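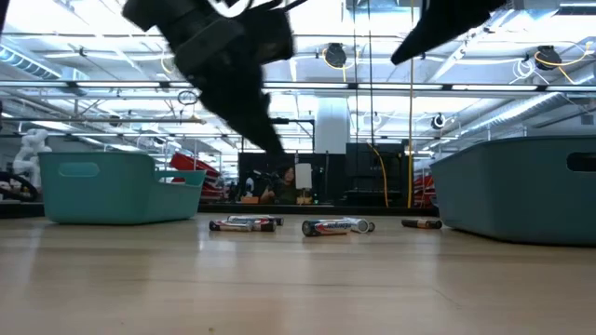

Chapter 6
Comparing Grippers on the Same Task

In this chapter you will learn how to:
set up a fair comparison between two designs of gripper finger
choose objects that show up the differences between them
decide what counts as a successful pick before testing begins
record a failed pick so that the record is useful later

Before you start, you should have read Chapter 4 (Friction and contact) and the first half of Chapter 5. The worked tables for this chapter begin on page 264.

6.1 Why a simple task is enough

A gripper is usually sold with a data sheet. The sheet gives the stroke, the greatest force, the mass and perhaps the closing time. These figures help you rule out a gripper that is plainly wrong for the job. A gripper that cannot open wide enough for the part needs no further testing. Once two grippers are both suitable on paper, the data sheet has little more to say, and you will have to try them.

The task in this chapter is moving household batteries from a table into a bin. It needs no special parts and can be set up in a few minutes. It is also harder than it looks. A battery is a smooth cylinder that lies on its side and rolls when touched. If one finger arrives slightly before the other, the battery moves off before the grip is complete. If the fingers close too high, they squeeze it downwards and it slips out. When two batteries lie side by side, a thick finger may not fit between them.

The example we follow was written up by Anong Boonchu and Uthai Petchrat, who compared two sets of fingers for the same pair of arms. One set, the Vomura, had a narrow tip and a hard face. The other, the Simeck, had a broader tip with a soft pad. Arms, controller and operators stayed the same throughout, and only the fingers were changed. They made nearly 400 picks in all, divided equally between the two sets.
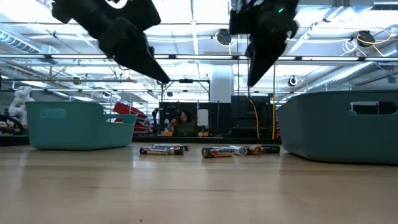 Figure 6.1 Grippers over the work table, with batteries lying between two bins.

Look at how the batteries in Figure 6.1 are spread. They lie on their sides in two loose groups, and some are close neighbours. A layout like this tests more than one thing. A battery with clear space on both sides tells you about the grip itself. A battery with another close to it tells you about the width of the finger and how exactly the arm can be placed. If every battery were set out alone, in a neat row, the narrow fingers and the broad fingers might score the same, and you would learn very little.

The surface matters too. On a bare table the batteries are free to roll. A cloth or rubber mat holds them still and makes nearly every gripper look better. Either may be used, but it must be the same for both sets of fingers, and it must be written down.

6.2 What to keep the same

In a fair test, one thing changes and the rest stay as they are. With grippers this is easy to say and takes some care to do. Before the first pick, fix the following:

The objects. Use the same batteries for both sets of fingers. A worn label is rougher than a new one.
The starting layout. Mark the positions, or work from a printed plan.
The bins. A bin moved closer shortens the carry and gives a weak grip less time to fail.
The closing speed and force, as set in the controller.
The lighting, if cameras guide the arm.
The operator, if a person guides it.

The last of these is often overlooked. People improve with practice. If an operator spends the morning on one set of fingers and the afternoon on the other, the second set gains from all that was learned with the first. Boonchu and Petchrat changed fingers after each block of trials and let a second operator, Boonmee Nuchit, begin with the opposite set.

6.3 Deciding what counts

Suppose a gripper lifts a battery, drops it on the rim of the bin, and the battery falls in. Is this a success? Either answer can be defended. What matters is that the answer is settled first and used for both sets.

For this chapter, a pick is a success if the battery is lifted clear of the table at the first attempt and let go inside the bin. Everything else is a failure, and is placed under one of these headings:

Missed: the fingers closed and held nothing.
Rolled: the battery was touched and moved away.
Slipped: the battery was lifted and then lost.
Disturbed: the pick was made, but a neighbouring battery was moved.

Activity 6A
Work in pairs. Lay 6 batteries on a table and pick them up with kitchen tongs, one at a time, placing each in a box. Your partner records each attempt under the headings above. Change places and repeat. Then wrap the tips of the tongs in tape and do the whole activity again. Keep your record sheets, as you will need them in Section 6.5.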